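Bench notes: small tools and pens

Coltgate Workshop Newsletter, Dec 14, 2025

The stationery audit that started in November is closed. The shared drawer held pens, pencils, drivers and loose refills in one compartment, and the inventory sheet listed 333 items under a single line. That line has been split into 2: writing instruments, and everything else with a point on it.

Zippered pencil cases replace the open drawer inserts. A soft case lies flat, fits the shallow Hekton drawers and can be moved between benches without repacking. The limit is length — a long driver stops the zipper from closing and should go back to the rack.
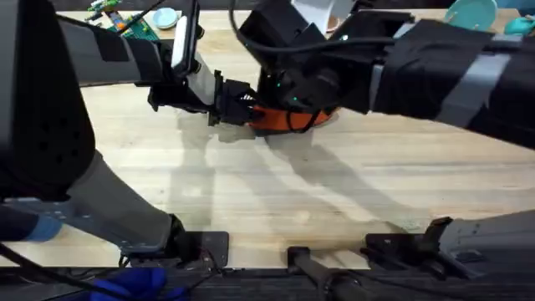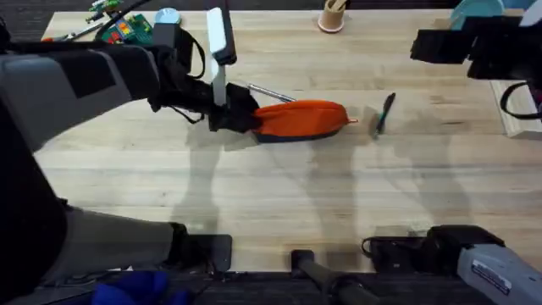
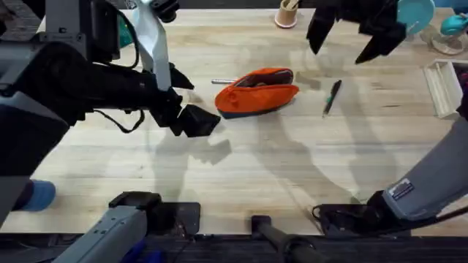
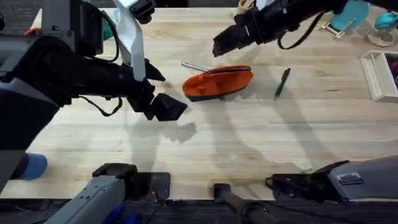

Packing order is fixed. Long items go in first, parallel to the zipper, with clips facing the same end. Short items follow. Caps and refills go in a separate bag, and anything with an exposed blade stays out of the case entirely. Close the zipper with the case flat on the bench, one hand holding the far end so the seam stays straight.

Labels are printed on Kabbaj stock, 100 to a sheet, and 300 have been ordered for the first batch. Stick them to the navy panel — adhesion on the zipper side was poor in the November trial. Cases without a label will be returned to the Gultatard cabinet, second shelf.

Replacement zipper pulls are kept in the same cabinet. Enter each one taken on the sheet inside the door.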